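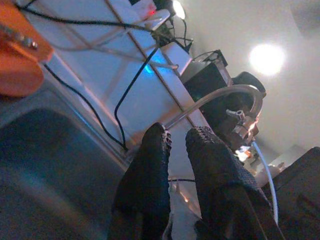

Visit to the gripper test day at Amier, Cemudside
August 20, 2026

Amier opens its test room to outside users twice a year, and this was my first time going. I work on a small parts-handling line and we have been thinking about replacing the fingers on two of our arms, so I signed up for the morning session. The fee was 20 dollars and included coffee and a sandwich.

The building is at the back of the Cemudside business park. Follow the signs for the loading docks, not the ones for reception. Parking is free but the spaces near the door were full by nine.

Viorica Tudose ran the session. She gave a short talk on what Amier tests and how they record it, then split us into groups. Mine started with the two-finger grippers. There were two makers to compare, Lazăr and Drurkinen, both electric, both on the same model of arm, with a camera at the wrist.

The Lazăr fingers are stiff and come with flat pads. They close fast and repeat well. On machined blocks and square cartons I could not fault them. On a round plastic bottle they held fine at the middle and slipped when I took it near the shoulder. Raising the force fixed that but left a dent in the bottle.

The Drurkinen fingers we tried had a textured rubber covering. They are slower to close. I ran the same bottle at the lower force setting and it stayed put, including on a fast turn of the wrist. Catinca Sima, who looks after the finger stock, said a set of coverings lasts them 2,000 cycles on cartons before they change it, and less on anything with a sharp edge. Changing one takes a few minutes with a hex key. She let me do it and I needed a second try to get the covering seated.

Each of us got 20 picks per gripper. That is enough to get a feel for them but I would not base an order on it.

The wrist camera was more useful than I expected. With the arm tilted well over, the picture on the monitor tilts with it, and it took me a while to stop correcting the wrong way. The fingers also block a good part of the view when they are nearly closed. One man in my group asked for a second camera on a stand, and Viorica said they have one for the September session.

After the break we looked at controllers. Amier had a pendant with a joystick and a hand-guided mode. I was quicker with hand guiding for rough moves and went back to the pendant for the last 50 millimeters. The pendant's menus are deep, and the force setting is three screens down.

Prices were not discussed in the room. A sheet with list prices was handed out at the end. Drurkinen costs more up front, and the coverings are extra.

I have asked for a loan set of the Drurkinen fingers to run on our own bottles. Catinca said the wait is a couple of weeks. The next open session is in September, and booking is by email through the Amier front desk. Bring safety glasses if you have your own, as the loaner pairs are scratched.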